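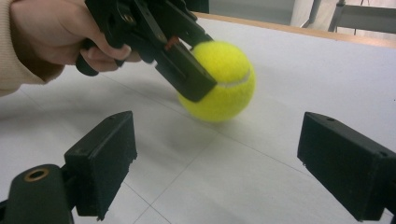
Slide 1. Yellow ball on the table, with the white seam showing across the upper right.

Leave the slide up while people sit down. Start when Ülle gives the nod from the back.

Good afternoon. I'm Normunds Kivi and I look after the equipment at Letura. I've got twenty minutes on tennis balls: how we buy them, sort them and get rid of them. Questions at the end, please.

Look at the seam first. On a ball it is one continuous line, and it's where I start when I check the felt. Run a thumb along it. If the felt lifts there, the ball goes in the second bin. (Pass the two sample balls round, one from each bin. Ask for them back.)

Colour next. Bright yellow-green shows up well on our grey floor and badly on the grass at Asness in low sun. Ona Luik will say more about the grass in her talk, so don't go into it.

Buying. Last season we bought 1194 balls for the two halls. The year before it was 1000. The rise is down to the junior evenings, which went from one a week to three. Pause here, the parents' group usually wants to write that down.

Sorting. Three bins: match, practice, out. The drop test is from shoulder height on to the hard floor by the door, never on the mats. Arūnas does the match bin himself and is stricter than I am. At the last sort 395 balls went out in one go, mostly from the ball machine baskets, where the old ones sink to the bottom and stay there.

If time is short, skip to storage.

Storage. Keep them indoors. The shed at Fontes is too damp in winter and the felt goes heavy. Lids on the tubs. Write the month on the lid in marker. We are moving the last tubs out of the shed in March and could do with a van.

Old balls. Schools take them for chair legs, and dog owners will take any number. Cut ones can't go to the dogs. Ottmar Eichhorn has the list of schools, so send people to him and don't read it out.

Last bit: the sign-out sheet is still on the cupboard door. Please fill it in, including the date you bring the balls back.

Questions. Hand over to Ona afterwards, and put her slides up before sitting down.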